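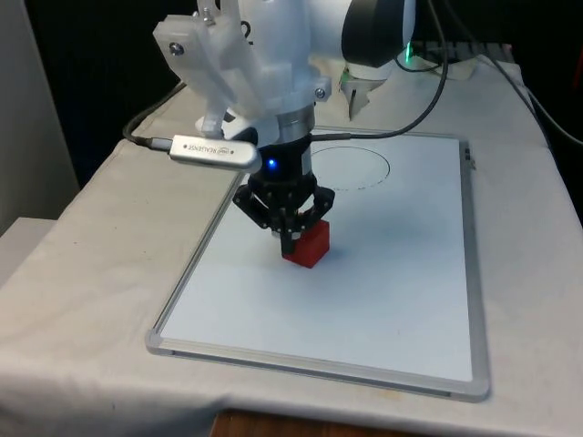 I sell the Dutwood board out of my little shop in Drorport, and it's the one I use myself, so I'm biased! It's a plain dry-erase whiteboard with a thin silver aluminum border, meant for tables as much as walls. Mine lives flat on a cloth-covered table, and the gray plastic caps on the corners are my favorite part - I've had bare metal corners snag on everything. A thin black marker line shows up nice and crisp, even a fiddly one like that dashed circle.

I've had mine since May and it still wipes clean with a dry cloth (skip the scrubby side of the sponge, please). Comes with 4 wall screws if you do want to hang it.

Item no. 806. Markers sold separately - I stock the Henell fine tips in packs of 6.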